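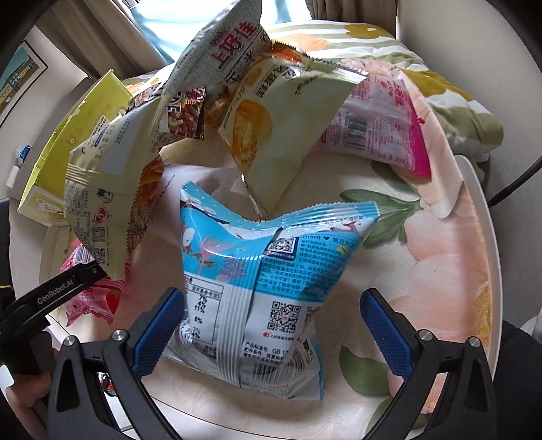 Unit 5: The Bag as a Document

Flexible packaging gets less respect than it deserves, mostly because we meet it when we are hungry. For this unit you are going to meet it from behind. The front of a snack bag is where the company tells you how you will feel. The back is where it tells you what it has to. Take the blue-and-white Oishi bag: pink and purple coral drawings and small orange figures across the blue half, and then, lower down on the white, a nutrition table with its column of percentages, a barcode, and a block of Chinese text small enough to test your marriage. There are two QR codes on the one panel, and the smaller has been partly warped by the folds of the film, a problem the layout file never had.

The seam

Most pillow bags start as a flat web that is wrapped into a tube and sealed lengthwise, then closed across both ends. The lengthwise seal has to go somewhere, and by long custom it goes down the middle of the back, straight through whatever the designer was proudest of. Good back panels are planned as two narrow columns with a dead strip between them. Bad ones are planned as a rectangle. In the Verkbridge case (reading packet, page 13) the seam swallowed half the allergen statement and the whole run was pulped. Read it before class. It is short and a little cruel.

The crimp

The serrated edge at the top is doing two jobs. The teeth give your fingers a place to start a tear, and the ridges behind them hold the seal. Note that a crimp seldom stays straight once the bag is filled. It dips, it flares at the corners, and any text you set close to it will go along for the ride. Keep type 9 mm clear. The Hollis template says less. Ignore the Hollis template.

The puff

Students always ask whether the gas is there to cheat them. It is there to cushion the contents and, if it is nitrogen, to slow down staleness. Whether it also cheats you is a question for the unit on pricing, which I taught in July and will not be reopening.

Before next class

Pick one bag from the Mustow pantry shelf and draw the back panel flat, as it would have looked before forming. Mark the seam, the end seals and the dead strip. Then scan every code on it while the bag is still full, and write down which ones fail.

Risura sample bags are for measuring and should come back sealed. Last term 2 of them did.

Handout revised December 2024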